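전기차 완속충전 요금, 이 정도면 다들 그냥 쓰시나요?

Saimi Halonen
안녕하세요, 눈팅만 하다가 처음 글 써봐요. 저희 아파트 지하 2층에 Cimia 완속기가 4대 들어와 있는데요, 지난달 고지서 보고 깜짝 놀랐어요. 저는 분명 밤 11시 넘어서 꽂았는데 절반은 낮 요금으로 찍혀 있더라고요ㅠㅠ 앱에는 경부하라고 떴거든요. 고객센터는 통화 대기만 20분... 혹시 저 같은 분 계세요?

Ariel Dalisay
예약충전 걸어두셨어요? 저도 5월에 똑같은 일 있었는데, 차에서 예약을 걸면 충전기는 플러그 꽂은 시각을 시작으로 잡아버려요. 퇴근하고 7시에 꽂았으면 그때 요금으로 묶이는 거죠. 차 예약은 끄고 앱 예약만 쓰니까 그 뒤로는 괜찮았어요.

Saimi Halonen
헉 맞아요, 차에서 걸었어요! 근데 그게 왜 제 잘못처럼 되는 건지 모르겠네요. 전기는 11시부터 들어갔는데요.

Bohdana Hrynyshyn
저는 Ariel님 설명에 동의 못 하겠어요. 계량은 시간대별로 따로 하는 게 맞고, 꽂은 시각으로 묶는다는 말은 약관 어디에도 없던데요. 저는 차 예약으로 1년 넘게 쓰면서 한 번도 그런 적 없어요. 그냥 그 충전기 시계가 틀어진 거 아닐까요? 정전 한번 나면 시계가 엉뚱하게 돌아가는 기계들 있잖아요.

Ariel Dalisay
약관에 없는 건 저도 알아요ㅎㅎ 근데 상담원이 저한테 그렇게 말했다니까요. 단지마다 펌웨어가 다를 수도 있고요. 아무튼 저는 그렇게 해결했습니다.

Severyn Tkachuk
두 분 말씀 다 일리 있는데, 우선 충전 내역을 뽑아보세요. 앱 말고 PC 홈페이지로 들어가면 시간대별 kWh가 나옵니다. 저는 그걸로 이의신청해서 돌려받았어요. 844원이요ㅋㅋㅋ 금액은 웃기지만 기분 문제죠. 신청서에 충전기 번호랑 시작, 종료 시각 꼭 적으시고요, 화면 캡처도 같이 올리세요. 저는 캡처 빼먹었다가 한 번 반려당했습니다.

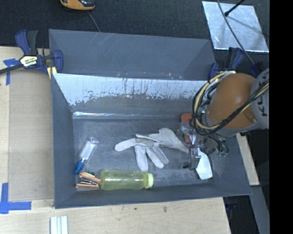

Olesia Onyshchenko
저는 좀 다른 얘긴데, 그렇게 싸우느니 Tostport 급속으로 갈아타는 것도 방법이에요. 마트 갈 때 50kW짜리에 물려놓고 장 보고 오면 딱이거든요. 단가는 비싸도 자리 눈치 안 보고, 저는 그게 더 속 편하더라고요.

Bohdana Hrynyshyn
급속만 쓰면 한 달 요금이 거의 두 배 나올 텐데요... 집밥 있는 분한테 권할 건 아닌 것 같아요. 그리고 Tostport는 주말 낮에 가면 줄 서요.

Olesia Onyshchenko
저희 동네는 한산해요! 동네마다 다른가 봐요. 출퇴근 거리 짧은 분들은 계산해볼 만하다는 뜻이었어요.

Saimi Halonen
답글 다들 감사해요. 방금 PC로 들어가 봤는데 시간대별 내역에 시작이 19시 12분으로 되어 있네요. 그런데 kWh는 23시부터 올라가요. 이러면 Ariel님 말씀이 맞는 건가요, 시계 문제는 아닌 거죠?

Bohdana Hrynyshyn
음 그러면 시계는 멀쩡한 거네요. 제가 틀렸을 수도 있겠어요. 그래도 사용량이 23시부터 찍혔으면 요금도 그 기준이어야 한다는 생각은 그대로예요. 이의신청 꼭 하세요.

Severyn Tkachuk
그 화면 그대로 캡처해서 올리시면 됩니다. 관리사무소에도 얘기해 두시고요. 같은 기계 쓰는 이웃분들도 똑같이 찍혔을 수 있어요.

Saimi Halonen
넵, 오늘 저녁에 바로 신청할게요. 결과 나오면 여기에 다시 남기겠습니다!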